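Jamodex Property Records: Set-Up Guide
Section 4. Building the inventory for a furnished rental
Last revised October 12, 2021

Before you start

You need a working Jamodex account with the Manager or Owner role, and at least one property already added (see Section 3). Staff with the Viewer role can open an inventory but cannot change it.

Have the signed lease to hand if the unit is already occupied. The move-in date on the lease has to match the move-in date in Jamodex or the inventory cannot be locked in step 4.5.

4.1 Create the room list

1. Open the property from the Properties tab.
2. Select Inventory, then New Inventory.
3. Type a name. Most managers use the unit number and the year.
4. Select Add Room and choose a room type from the list. If the type you need is missing, choose Other and type the name yourself.
5. Repeat step 4 for each room, including hallways, closets, balconies, and storage lockers.
6. Select Save Rooms.

Rooms appear in reports in the order you add them. To change the order later, select Sort and drag the rooms up or down.

Note: Copying the room list from another unit copies the names only. Items and condition ratings stay with the original unit.

Caution: Deleting a room deletes every item stored under it. There is no undo. If you only want to keep a room out of the tenant's report, clear the Show in Report box.

4.2 Add items by hand

1. Open a room and select Add Item.
2. Type the item name. Use the word a tenant would use: "microwave," "sofa," "floor lamp."
3. Choose a category: Appliance, Furniture, Kitchenware, Linen, Fixture, or Decor.
4. Enter the quantity. The default is 1.
5. Enter the replacement cost, if you track it. Leave the field blank if you do not. A zero in this field is read as "no charge" and will carry through to the move-out statement.
6. Choose a condition: New, Good, Worn, or Damaged. Worn and Damaged both open a comment field, and Damaged cannot be saved with the comment field empty.
7. Select Save, or Save and Add Another to stay on the same screen.

A room can hold up to 100 items. For a large kitchen, split the list into two rooms, such as Kitchen Main and Kitchen Pantry.

Small items of the same kind can be entered as a set. Enter the set as one item and put the number of pieces in the quantity field. If a piece goes missing, the move-out screen lets you charge for part of a set.

4.3 Group items by surface

Grouping is optional. It puts items that are kept in the same place under one heading, so the person doing the check can work across a counter or shelf and tick off what is on it.

1. In the room, select Groups, then New Group.
2. Name the group after the place: Counter, Top Shelf, Under Sink.
3. Tick the items that belong to it.
4. Select Done.

An item can belong to only one group. Moving it to a second group removes it from the first. Containers such as baskets and bins are items in their own right and are listed separately from anything kept in them.
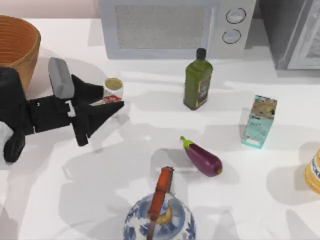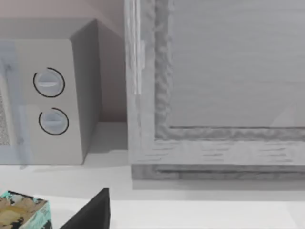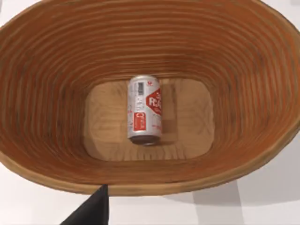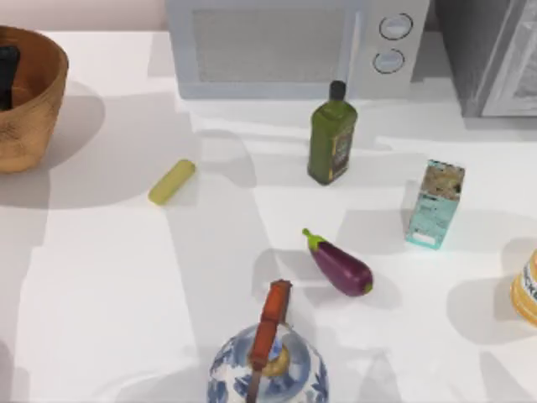

Items that are not in any group are listed at the end of the room under Ungrouped. You can leave them there. The tenant's copy of the report prints the group headings in bold but leaves out the word Ungrouped.

4.4 Import a list from a spreadsheet

Use this method if you already keep inventories in a spreadsheet. The file must be saved as CSV.

1. Select Inventory, then Import.
2. Download the blank template and paste your columns into it. Do not rename the column headings.
3. Select Choose File and pick the finished template.
4. Check the preview. Rows with a problem are shown in red, with the reason at the right.
5. Fix the red rows in your spreadsheet and load the file again, or tick Skip Rows With Errors.
6. Select Import Now.

Very long files take a few minutes. The largest import tested for this guide was the Florngate portfolio at 3,373 rows, run by Firdevs Çınar from a standard office connection. Keep the browser tab open until the green bar reaches the end.

Caution: Importing the same file twice creates every item twice. If this happens, go to Inventory, History, select the second import, and choose Remove. Remove is available only until one of the imported items has been edited.

Note on accented letters: if names or comments come through with question marks in them, save the spreadsheet again as "CSV UTF-8" and repeat the import. Alžběta Zeman's sheet of test names is included in the template folder and can be used to check your settings first.

4.5 Lock the move-in inventory

Locking fixes the inventory as the record for the tenancy.

1. Open the inventory and select Review.
2. Work through any yellow flags. A yellow flag means a condition is missing or a quantity is zero.
3. Select Send to Tenant. The tenant receives a link by email.
4. The tenant has 9 days to sign or add comments. A reminder goes out the day before the link expires.
5. When the tenant's comments are in, accept or reply to each one.
6. Select Lock.

If the tenant does not respond, the Lock button becomes available when the link expires and the report is marked "No tenant response." Local rules on unsigned inventories differ. Check what applies to your property before relying on one.

A locked inventory can be reopened by the Owner role only. The date and the name of the person who reopened it are printed on the last page of the report.

4.6 Common problems

"Room limit reached." The basic plan allows 25 rooms per property. Remove unused rooms or change plans under Account, Billing.

The tenant did not get the link. Check the email address under Tenancy, then select Resend. Resending does not restart the response period.

Quantities show as 1 after an import. The Quantity column contains text, for example "2 pcs." Use numbers only.

The report prints without prices. Open Report Settings and tick Show Replacement Cost. This box is off by default.

Continue to Section 5 for move-out checks and deposit statements.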